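Our bench arm, an Ellik, stacks crockery. It does so beautifully when it has been looked after and like a sulking teenager when it hasn't. Most of the looking after takes 12 minutes and a damp cloth.

## Looking after the gripper

- **Fingers.** Wipe both faces, inner and outer, before the first run. A greasy finger lets go of a bowl rim whenever it feels like it.

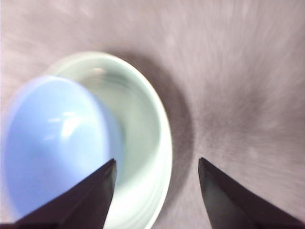 Wulan Kusuma writes that she gave up on cloths and uses a soft toothbrush, which gets into the finger mounts where the crumbs retire. Fine by me, so long as it's dry and doesn't go back in the bathroom.

- **Mount screws.** Check them every 200 cycles. Snug will do. If you're grunting, stop.
- **Test stack.** Use a bowl and a plate you aren't fond of. Run it at low speed, and look at the stack from the side before trusting it with the good ones. 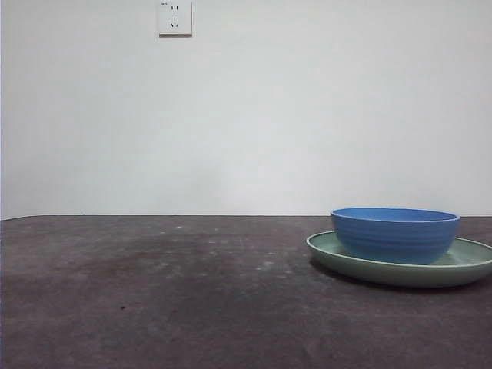

## Closing the jaw

Send the fingers almost together and stop. The gap should run straight from tips to base. A gap that widens at one end means a finger has gone on crooked, so take it off and try again with less confidence. 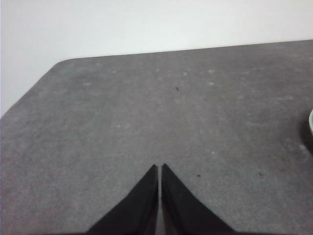
*Fingers nearly closed, with a narrow gap between them.*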